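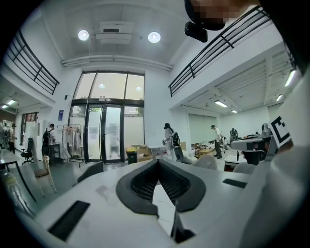

Two ceiling lights and an AC unit, Friday

Last updated: 2025-10-17

So the Droven newsletter landed again, with the badge. If you blog about anything at all you have probably had one by now. Mine says I am a "Featured Voice" and there's a bit of code to paste in the sidebar so everyone can see it.

I haven't pasted it. I did click through to the list of Featured Voices, though, and I stopped scrolling at 296 names. One of them was Hullenico, a blog that has not posted since July of last year. Its last entry is a recipe for lentils with no lentils in the ingredients. Good for them, I guess, but I'd like to know what the voice was featured for.

I have nothing against bloggers being nice to each other. When I started I would have been thrilled. What bugs me is the part lower down in the email, where the badge turns out to come with a "growth plan" for 6 dollars a month. Pay that and Droven will bring you "real engaged readers." I know one person who signed up. She got 700 new followers the first week and not one comment, unless you count the guy selling roof coatings.

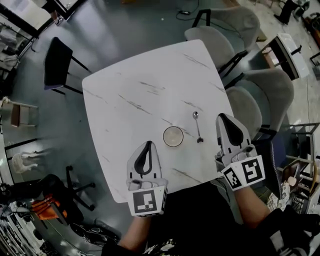 My own numbers are nothing to brag about. The stats page says 1,826 visits since I moved the blog over from Zondarcombe, and I am pretty sure a good chunk of those are me checking whether the comments work. The growth plan people would call that a problem to fix. I look at it about as often as I look at the bottom of a cup, and a small round one with a spoon lying next to it, with a bit of something pale in it, tells me as much about who is reading. I would take one person who argues with me over a whole page of followers with no faces.

Maybe I'm wrong and the badge does bring people in. If you have one and it worked, tell me how you know it worked. A screenshot of a graph going up doesn't count, I can draw one of those myself.

Next week I'm back to the Karakaya theme and why it keeps eating my footnotes.

3 comments

quietmargins
I got the same email, same wording, and my blog is private. It has one reader and she's my sister.

tablefortea
I put the badge up in the spring and took it down after a month. No change either way that I could see. It did make the page load slower.

oldsaltpages
Disagree a little. I found two blogs I really like from that list. Yours wasn't one of them, I came here from a search about footnotes.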